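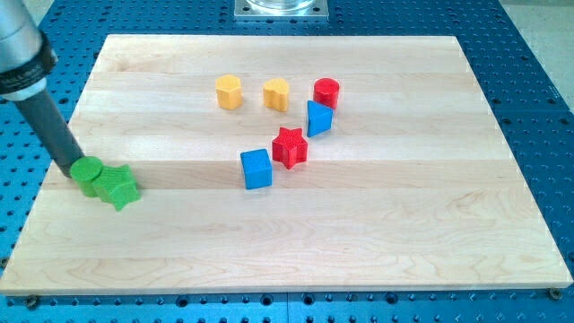
浅色木板上的积木，绿的两块挨在一起，后排是黄的六边形、黄的心形和红圆柱

2021年5月

积木的事拖了好久，趁还记得，写一篇。前面几篇里零零散散提过，有人留言问文件、问参数、问板子怎么弄的，我在评论里答得乱，这次放到一起。

先说为什么做。我姐家的小孩上幼儿园，家里有一盒买来的形状积木，丢得差不多了，圆的还在，别的不知道滚到哪里去了。去网上看，单买补件没有，整盒买又要再来一份重复的。我有打印机，就说我来补几块。补着补着就变成重新做一套，因为补出来的和原来的放在一起颜色对不上，高度也差一点，看着难受。

原来那盒我没有用作参考，尺寸是自己定的。高度统一28毫米。试过更矮的，小孩抓起来手指会碰到桌面，抠半天；再高的话，星形站着不稳，一碰就倒，尤其是放在不太平的地方。28这个数是试出来的，没什么道理，只是那几天手边留下来的几块里，它最顺手。

形状也没有多想，圆柱、六棱柱、星形、心形，都是一笔就能说清楚的。心形是小孩点名要的，星形是我自己想要的。三角形我画过，打出来尖角扎手，倒了圆角以后又不像三角形，像个饭团，后来没放进去。方块以后再说，家里别的积木里方块已经够多了。

画图没什么可讲。圆柱不用说，画个圆拉起来就完了。六边形注意一下对边的距离，要和圆柱的直径接近，不然摆在一起一大一小。星形麻烦一点，五个角如果照标准的五角星画，角太细，打印的时候尖端容易发糊，小孩摔两次也会断。我把凹进去的地方往外拉，角变得短而钝，看上去胖一些。心形是两个圆加一个旋转的正方形，拼起来以后在底下那个尖的地方倒一点点圆角。心形的底尖我改过几次，第一次倒得太多，像个屁股，小孩看了笑了很久。

所有竖着的边都没有倒角，只在顶面的一圈做了很小的倒角。底面没做，底面做倒角第一层会悬空，打出来毛毛的，拿小刀刮一下反而更快。

料用的是Flirkel的，红、黄、绿都是他们家的普通料，没用丝绸的也没用荧光的。丝绸料好看，但是层与层之间粘得没那么牢，给小孩玩我不放心。绿色一开始买错了，买成一种偏灰的橄榄绿，打出来像军用水壶的颜色，现在那一卷拿来打挂钩了。后来换的绿色正常。黄色最难打，稍微薄一点就透，里面填充的格子会隐隐看得见，所以黄色的壁我多加了一圈。

切片用Clorner。我用它纯粹是因为装上以后就没换过，别的软件估计也一样。参数写在下面，有人要就照抄：

层高0.2
壁三圈，黄色四圈
填充百分之十五，格子形
顶面五层
底面四层
速度用默认的六成
不加裙边，不加支撑

顶面的纹路是斜着走的，斜线交叉，近看像编的布。有人问能不能打得完全光滑，打印机上可以开熨烫，就是喷头在顶面再走一遍，把纹路压平。我开过，圆的效果可以，星形的角上会积一小坨料，刮起来很烦，就关了。后来我觉得有纹路也不错，手指在上面摸是沙沙的，小孩也喜欢拿指甲去刮。所以现在星形和心形的顶我都不处理，纹路就留着。

红圆柱的顶我磨过。那一块是拿来练手的，想看看磨到头是什么样子。从粗砂纸开始，一级一级往上换，最后用的是2000号，沾水磨。粗的那一级最要紧，纹路没磨掉就换细的，后面怎么磨都没有用，只会把凸起来的地方磨亮，沟还在。我第一遍就是这样，磨到手酸，对着窗户一看全是一道一道的，只好退回去重来。磨完的面会发白，拿软布擦一阵会好些，红色又回来一点。侧面我没怎么磨，侧面的层纹是横的，砂纸顺着走就行，随便几下去掉毛刺。

磨的时候出来的粉很细，记得在水里磨，别干磨。水倒掉之前放一晚上，粉沉底了再把上面的清水倒走，底下那一层拿纸巾擦了丢垃圾桶。不要直接冲下水道。

重量我称过，那批打完全放在厨房秤上，137克。没什么意义，就是想知道一卷料能打多少。料钱算下来很少，花钱的是别的。

别的主要是木板。板子是在Howlader买的，就是Trarthorpe桥那头那家木料店，门口常年堆着边角料，可以自己翻。我原来想翻一块便宜的边角料，翻了半天要么有节疤要么是弯的，最后还是进去让他们裁了一块新的。浅色，纹理不抢眼。加上砂纸、一小罐木蜡油和来回的车钱，一共花了275块。打印料是以前就有的，没算进去。我姐说这个钱可以买好几盒积木了，我没接话。

为什么要板子呢。小孩在地上玩，积木直接放地板，一会儿就滚到沙发底下，圆柱尤其会滚。有一块板子，积木就有个待的地方，玩完了连板子一起端走。板子比什么收纳盒都好用，至少在我姐家是这样，盒子他们有三个，没有一个是盖着盖子的。

颜色也是一个原因。我试过白的板子，塑料的，太亮，黄色放上去看不清边。深色的木头又把绿色吃掉了，远看黑黑的一团。浅木色刚好，红黄绿放上去都清楚。

木板的处理：

先看两面，挑好看的那面朝上。裁板的锯口一般有毛，拿砂纸包一块小木头，顺着边推。四个角我各磨圆一点，用手掌试，手掌在角上搓几下不疼就可以了。四条棱也是。板面用细一点的砂纸顺着木纹走一遍，不要横着走，横着走会留下划痕，刚开始看不见，上了油就全出来了。

擦灰我用的是微湿的布，擦完等它干，摸一下，木毛会立起来一点，再轻轻磨一遍。这一步很多人省掉，我第一次做砧板的时候也省掉了，结果用了没多久板面就发毛。

木蜡油薄薄一层，布抹上去，停一会儿，再拿干布把多余的全擦掉。擦的时候会觉得自己白抹了，没关系，木头里已经吃进去了。隔一天再来一遍。擦过油的布不要团成一团丢在角落，摊开晾在外面，或者泡水里。罐子上有写，字很小。

给小孩用的东西，买油的时候看一下说明，我挑的是写了可以接触玩具的那种。味道开始几天会有，放在通风的地方，我放了一个多星期才拿过去。

Kasun Wickramasinghe看了之后问我为什么不在板上挖槽，做成那种一块积木对一个坑的拼板。他自己给女儿做过一块，用线锯锯的，确实漂亮，照片在他那儿，我没有。我考虑过，但是挖了槽，这块板就只有一种玩法，放对了，完了。平的板子可以随便摆，排一排也行，堆起来也行，前后分两排也行。我姐家那个现在最喜欢的玩法是把同颜色的推到一起，推过来推过去，推完了再全部打散。有时候按颜色，有时候按他自己的一套规矩，圆的和星星是好朋友要挨着，心形要在中间。规矩每天都不同，我问过，他说我不懂。

推的时候有一点要说，底面要平。打印的时候第一层压得太低，底边会往外挤出一圈，俗称大象脚，积木站着看不太出来，一推就卡，碰到木纹稍深的地方会倒。软件里可以补偿，我补了0.15，还有一点点，再用小刀沿底边削一圈。削完把积木放在贴了砂纸的平台上，打圈磨几下，底面就平了，推起来顺，声音也不一样，没有那种嘎啦嘎啦的声音。

星形推起来最不听话，推哪个角它就往哪边转。圆柱站着推是最稳的，转了也看不出来。六边形推它的平面就直着走，推棱就会歪。这些都是自己推着玩的时候发现的，我在工作台上推了一个晚上，没干别的。工作台是蓝色的，上面全是孔，积木直接放上去推会卡在孔边，要垫着板子才行。

再写几个失败的，给想做的人参考。

有一批黄色翘边了。四月那阵子窗户开着，风直接吹到打印平台上，六边形的一个角翘起来，底面不平，放着一摇一摇。关窗以后再打就没事。翘的那几块没舍得丢，拿来垫桌脚了，黄色的桌脚，看久了也习惯。

有一批绿色的，侧面中间有一道很明显的横线，像系了条腰带。是换料的时候停了一会儿，接上以后那一层粘得不好。用力掰了一下，从那条线断开了。所以中途停过的，给小孩的一律不要，重新打。

心形有一块，顶面两个圆瓣中间的那个凹处漏了个小孔，能看见里面的格子。顶面层数加到五层以后没再出现。孔本身不大，但小孩会往里塞东西，塞饭粒，塞纸，塞过一次就得扔。

还有一次是红色的料受潮，打的时候噼噼啪啪响，表面全是小气泡。料放进烤干果的那个机器里烘了一个晚上，好了。干果机现在归打印用了，家里人有意见。

大小的安全问题也说一句。给三岁以下的孩子，积木要够大，塞不进嘴里才行。网上有那种量筒，能整个放进去的就不合格。我这套是按照放不进去做的，但打印件摔多了会不会裂出小碎片，我不敢保证，所以和我姐说好了，有裂的马上收走。还有就是打印件表面有缝，洗不干净，不要让他咬。拿温水加一点洗洁精，软毛刷刷一刷，晾干。不要用开水，也不要放洗碗机，会软掉变形。放在车里晒也不行，夏天尤其不要。

收的时候原来想做一个布袋，抽绳的。布都剪好了，缝纫机的皮带断了，还没换。现在用的是一个装面粉的布口袋，洗过的，上面的字还在。板子竖着靠在书架旁边。

文件我放在老地方，还没整理，名字起得很乱，有叫心形2的，有叫心形2最终的，还有一个叫心形最终不要动。用最后那个。星形用的是胖的那个版本，文件名里带一个胖字。打印之前自己看一眼高度，有一份早期的是矮的，我忘了删掉。

有人问要不要蓝色，蓝色不是不行，只是我的工作台就是蓝的，做的时候看着眼花。下一次补料看看Flirkel有没有浅一点的蓝，有就打几块试试。接下来想做的是半圆和拱形，可以架在圆柱上当桥。拱形的底下要不要支撑我还没想好，躺着打就不用，但是那样顶面的纹路会跑到侧面去，和别的几块放在一起不一样。先打一块看看。

板子背面有一处磕痕，是拿回来的路上在车站碰的，不影响用，准备补一次油的时候顺便磨掉。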